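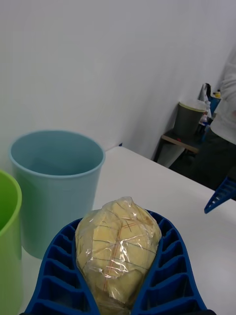
OPINION / MATERIALS AND WASTE

Take film out of the household bin

2022-02-12

The Cullow collection district wants to let residents put plastic film in the same bin as bottles, tubs and cups. The draft plan goes out for comment in March. I think the film clause should be deleted and the rest adopted as written.

Film is a poor fit for a mixed bin on mechanical grounds. A sorting line separates material by size, stiffness and density, then by how it reflects infrared light. Bottles and cups hold a shape long enough to be measured. A bread wrapper folds, traps air, sticks to whatever is next to it and travels with the paper, where it is a contaminant. Some of it winds around the shafts of the disc screens. The line then has to be stopped and locked out so that a person can climb in with a knife.

The Bekska plant, which takes the Cullow material, ran a trial on one route of 2,530 households. For the length of the trial those homes were told that clean film was welcome. Screen cleanouts on the trial loads went from 3 per shift to 6. The plant recovered nearly 547 pounds of film that a buyer would look at, and the trial report does not say whether a buyer took it. I would have liked a column for the paper bales downgraded in the same period. There isn't one.

Supporters of the clause answer that equipment can be added. It can. Vacuum hoods over the screens will lift a share of the film, and an optical unit at the end of the container line will catch some more. Both take floor space, power and maintenance hours. The draft budget lists the purchase price of the hoods and leaves the operating cost for a later document. A plan that asks for public comment should carry both numbers on the same page.

Then there is composition. The word "film" in the draft covers stretch wrap, grocery bags, produce bags, snack pouches and the clear wrap on baked goods. These are different products. Stretch wrap is usually polyethylene and remelts without much trouble. A good deal of clear food wrap is polypropylene, and a snack pouch is often several layers bonded together, at least one of which was chosen for its resistance to being separated from the others. A resident standing at a kitchen counter can't tell these apart by feel, and many packages carry no resin mark at all. The draft deals with this in one sentence that asks people to "check the label."

Rigid containers are the better use of the same money. Brurkton redesigned its bin flyer around shape and dropped the resin numbers: bottles, jugs, tubs, cups. The instructions fit on a lid sticker. Color is still a problem, mostly in resale, as a bale of mixed colors ends up gray or black and sells for less than clear or white. It has no effect on whether the item runs through the screens, and that is the question a household rule should settle. Resale can be handled later, by the people who sell.

I would also drop the wording about "wish-cycling" from the leaflet. It blames the resident for a decision that the packaging buyer made. If the district wants less film in its loads, it has more influence over the firms that sell inside its borders than over any one kitchen, and it could begin with its own purchasing.
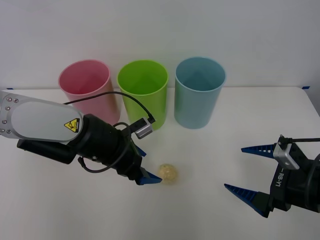
Nayeli Quintero read an earlier version of this piece and objects to the argument as a whole. She says that a rule which excludes the most common packaging in the house teaches people that the bin is arbitrary, and that once they believe this they sort everything badly, containers included. In her view the cleanouts are a cost the plant should carry, and store drop-off reaches only people who drive to large stores.

The drop-off point is fair. A return cage at the supermarket gives a cleaner stream because the people who use it have already decided to take trouble, and that same fact limits how much it can collect. I have no fix for that. The Restrepo depot takes film over the counter on foot, in a tied bag, and a second depot of that kind on the north side of the district would cost less than the hoods.

On the first point I am less persuaded. People follow arbitrary rules all the time if the rules stay the same from one year to the next. What wears them down is revision. Cullow has changed its glass instructions twice in recent memory, and Hartmut Bauerfeind's audit of the glass loads found old habits still showing up well after each change. Admitting film now, with a fair chance of removing it when the operating costs arrive, would be a third change of the same sort.

Comments on the draft should ask for the operating cost of the hoods, the grade of the paper bales during the trial, and the name of the film buyer. If the district can supply all of these before the vote, I will read the clause again.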